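How many examples before I change the part layout? (kitting task, two-arm setup)

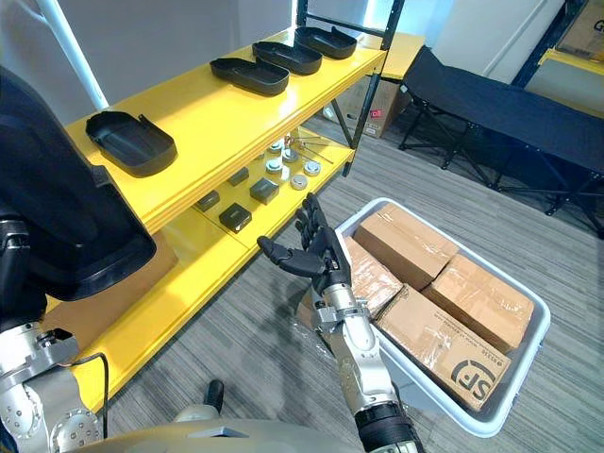

Page 2 of 6

Posted in Teaching by Demonstration

Hi all! I'm collecting examples for a kitting task and having a great time with it, but I've hit a planning problem. The setup is a yellow shelving unit with black trays on the top shelf and the parts on the shelf below: square dark gray blocks, round metal discs and fittings, and thin rods with red tips. Goal is one block, one disc and one rod per tray. I drive the arms by teleoperation and record every try.

I have 176 good runs so far, nearly all with the blocks spread out and the round parts grouped toward the back. The policy I trained on them (we call it Holo) is lovely on blocks. It goes for them like it means it! But if I slide the discs to the front it reaches for the back of the shelf anyway and closes on nothing. Do I keep going with this layout until it's solid, or start moving things now? And do the trays need to move too?

Agnes Galbraith

Mondier

Move things now! You've already got plenty of one layout, and more of the same will mostly teach it where the shelf is. What worked for us was changing the layout every 15 runs. Dump the parts in a cup, tip them out, nudge anything that's about to roll off, record. Don't arrange them nicely. Your hands have habits and the policy will pick them up.

Yes on the trays, but small changes. Turn one a bit, slide one over, leave the rest. We tried moving all of them every time and our operators slowed way down, and then the slow runs got into the training set and the arm started dithering over the trays. Took me most of August to find that.

Also keep your 176. Mix them in with the new ones and look at each part type separately when you test. A single success rate will hide your disc problem completely, blocks are so much easier to grab.

delta_semple

rods are the hard part imo. when they're lying across each other you drag 2 at once. record some where you pull them apart first

Agnes Galbraith

Thank you both, this is great. Tried the cup this afternoon and the very first tip-out put a rod under a disc, which I would never have done by hand, so point taken! I'm going to do the new layouts in sets of 15 and log rods, discs and blocks separately. delta_semple, when you pull the rods apart, do you save that as its own short run or leave it in as the start of the full one?

delta_semple

leave it in. we split them at first and it would separate the rods and then just stop there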